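Agenda > Oportunidades > Chamadas abertas

Chamada para participantes: dia aberto de robótica de bancada em Rimville

O laboratório Chaudhry abre as portas em julho e procura 24 pessoas para passarem o dia connosco, com o braço robótico a trabalhar e as mãos (as vossas!) no teclado e no comando. É a primeira vez que abrimos inscrições fora da nossa rede de escolas e oficinas e estamos mesmo entusiasmados com isso. Quem vier vai ver o projeto Pivham por dentro, na fase em que está, com as coisas que já correm bem e as que ainda nos fazem coçar a cabeça.

O Pivham trata de arrumação e manuseamento de pequenos objetos de bancada: suportes com tubos de tampa roxa, caixas de cartão, um multímetro laranja, peças com mostradores redondos. São objetos que qualquer pessoa pega sem pensar. Para um braço com uma garra de dois dedos, cada um deles é um problema diferente, e boa parte do gosto que temos por este trabalho vem daí. Treinamos primeiro em simulação, numa mesa virtual que vai mudando de arranjo, e é sobretudo essa parte que queremos mostrar no dia aberto.
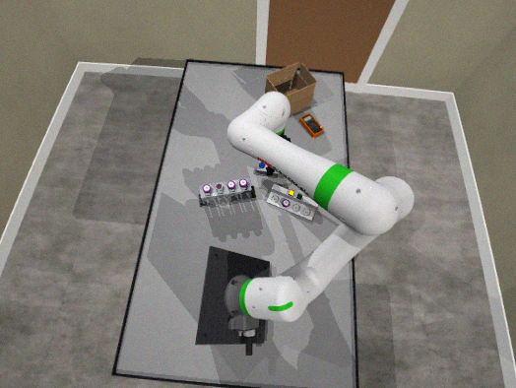
O que vai acontecer durante o dia

A receção abre às 9h00 e começamos às 9h30, com café e uma conversa curta. Prometemos que é curta: a equipa foi avisada. Depois o grupo divide-se em dois, e cada metade passa pelas duas estações, trocando antes do almoço.

Na estação de simulação, cada participante senta-se a um posto e comanda o braço virtual. Vai aproximar a garra de um objeto, escolher por onde o agarrar e perceber, ao rodar a vista, que aquilo que parecia alinhado de um lado estava bastante torto do outro. Acontece a toda a gente, incluindo a quem programou o simulador. Há sempre alguém da equipa por perto para ajudar, mas gostamos de deixar as pessoas tentar primeiro.

Na estação de análise, vemos gravações em conjunto. Temos 3473 episódios guardados do Pivham, todos de simulação, e vamos escolher uma pequena parte para rever com o grupo. A tarefa é dizer em voz alta o que se está a ver: onde começa a aproximação, em que momento a garra está na posição certa para fechar, o que ficou tapado pelo próprio braço. Parece simples e dá discussões ótimas. No último ensaio interno passámos vinte minutos num único episódio e ninguém queria largar o assunto.

Almoço às 13h00, oferecido por nós. Há opção vegetariana e vegana, e há espaço na ficha de inscrição para alergias.

À tarde fazemos a sessão em grupo grande. Projetamos a mesa na parede da sala maior e o grupo decide, em conjunto, a ordem por que o braço deve tratar os objetos. Mexe-se primeiro no suporte dos tubos ou na peça ao lado? Dá para chegar ao multímetro sem passar por cima da caixa? Depois corremos a simulação e vemos o que o plano dá. Corremos outra vez com as correções que o grupo quiser fazer, e outra, até às 16h30 ou até acabarem as bolachas.

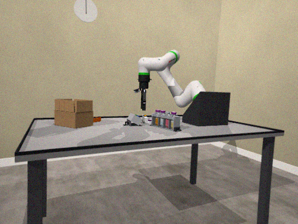 Texto: Equipa de Participação do laboratório Chaudhry | Leitura: 7 min

Quem procuramos

Curiosos. Pessoas que gostam de ver como as coisas funcionam e que não se importam de falhar à frente de outras. Não pedimos formação em engenharia nem em informática, e não é preciso saber programar. Gostávamos muito de ter na sala gente que trabalha com as mãos todos os dias: técnicas e técnicos de laboratório, pessoal de armazém, relojoeiros, costureiras, cozinheiros, quem faz análises clínicas, quem monta e desmonta equipamento. Um dos melhores comentários que já recebemos sobre a maneira como a garra se aproxima de um tubo veio de uma pessoa que passou anos numa farmácia.

Também há lugar para estudantes, e reservamos seis vagas para alunos do ensino secundário com 16 anos feitos, acompanhados ou com autorização assinada. Professores que queiram trazer um pequeno grupo devem escrever-nos antes de preencher a ficha, para vermos juntos como encaixar toda a gente.

Se já trabalha em robótica, candidate-se à mesma. Só pedimos que venha com vontade de ouvir quem está a ver isto pela primeira vez.

Condições práticas:

- participação gratuita, com almoço incluído;
- disponibilidade para o dia inteiro (quem só puder de manhã pode indicar isso na ficha, e entra na lista de espera);
- português suficiente para acompanhar a conversa; há pessoas na equipa que falam inglês e espanhol e que podem dar uma ajuda;
- roupa confortável, que as cadeiras da sala de simulação têm fama de serem duras.

O que vai encontrar na mesa

Quem nunca viu uma destas demonstrações imagina muitas vezes uma linha de montagem, tudo muito rápido e muito barulhento. A nossa mesa é outra coisa. É uma mesa retangular de tampo cinzento, com um braço branco de anéis verdes montado numa base escura, e um conjunto pequeno de objetos que tem de dar muito trabalho ao robô. A caixa de cartão ocupa bastante espaço e complica as trajetórias. Os tubos estão em fila no suporte, muito juntos, e as tampas parecem-se todas umas com as outras quando se vê de cima. E depois há as sombras, de que vamos falar bastante na estação de análise, porque mudam com a luz e com a posição do braço e uma câmara pode confundi-las com o contorno de um objeto.

O movimento de que mais gostamos de falar é o da aproximação. A garra desce aberta, com os dois dedos a apontar para o tampo, e há ali uma distância em que tudo ainda se pode corrigir.
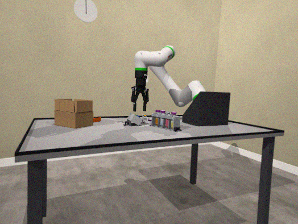
É nessa altura que pedimos aos participantes que parem a simulação e olhem. Um bocadinho mais à esquerda? A garra devia rodar antes de descer? Cada pessoa tem a sua opinião e, com o comando na mão, pode experimentá-la logo. Guardamos as notas do grupo (sem nomes) e a equipa do Pivham lê-as todas na semana seguinte. Já alterámos duas posições de partida por causa de observações feitas em sessões com escolas, e contamos que aconteça de novo.

A vista geral da sala ajuda a perceber o espaço, mas a vista próxima é a que costuma arrancar exclamações. De perto, uma peça de bancada ganha um tamanho enorme, e pormenores como um mostrador ou um bloco de cor passam a ser referências úteis para quem está a comandar. Vamos alternar entre as duas ao longo do dia e cada participante acaba por ter a sua preferida.
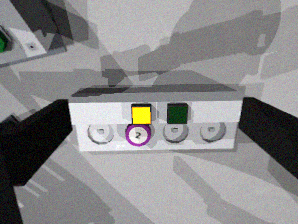
Peça entre os dois dedos da garra, com o mostrador de anel roxo por baixo do bloco amarelo. Simulação.

Como se inscrever

A ficha de inscrição está disponível na receção do laboratório e na página do projeto Pivham. Pedimos os contactos, as necessidades de acessibilidade ou de alimentação e um texto curto, até 500 caracteres, a responder a uma pergunta: que objeto do seu dia a dia gostaria de ver um robô tentar agarrar, e porquê? Lemos todas as respostas com muita curiosidade. Já nos propuseram uma meia molhada, um ovo cozido, uma tarte de maçã e o fio de uns auscultadores. O fio dos auscultadores continua a provocar debates na nossa cozinha.

Não há respostas certas. Escolhemos os participantes procurando um grupo variado em idades, profissões e percursos, e tentamos que pelo menos metade das pessoas nunca tenha estado num laboratório de robótica. Quem não ficar desta vez pode deixar o contacto para as sessões de outono, que terão o mesmo formato.

As inscrições encerram no fim de junho. Respondemos a toda a gente, com um sim ou com um lugar na lista de espera, ainda antes do dia aberto e com tempo para organizar a viagem.

Como chegar e apoios à deslocação

O laboratório fica em Rimville, a uns 400 metros da estação, sempre a direito pela avenida e depois à esquerda no jardim. Quem vem de Vokport tem comboio direto; o das 8h05 chega com tempo de sobra para o café. Há estacionamento para bicicletas à entrada e dois lugares de automóvel reservados a pessoas com mobilidade reduzida, que convém pedir na ficha.

Temos uma pequena verba para pagar bilhetes de comboio e autocarro a quem precisar. Basta assinalar a opção na ficha e guardar o bilhete. Não pedimos comprovativos de rendimento.

O edifício tem elevador e casa de banho acessível no piso das sessões. Os postos de simulação podem ser usados sentado ou de pé, e dois deles têm comando adaptado para uso com uma só mão. Se precisar de intérprete de língua gestual portuguesa, diga-nos assim que puder, para tratarmos da marcação.

Imagem e dados

Vamos fotografar algumas partes do dia para a nossa página. Quem preferir não aparecer recebe um autocolante laranja à chegada e a equipa respeita-o, sem perguntas. As gravações feitas nos postos registam apenas os movimentos do braço virtual e dos objetos na mesa. Não gravam som nem vídeo das pessoas. Se, no fim do dia, quiser que as suas tentativas sejam apagadas, apagamo-las à sua frente.

Dúvidas

Pode passar pela receção entre as 10h00 e as 17h00, ou deixar uma mensagem através do formulário da página do Pivham. Perguntaram-nos já se se pode trazer um objeto de casa. Pode, desde que caiba numa caixa de sapatos! No dia, não vai dar para o pôr na simulação, mas vamos ter uma mesa só para eles e ficamos com ideias para a próxima ronda de modelos.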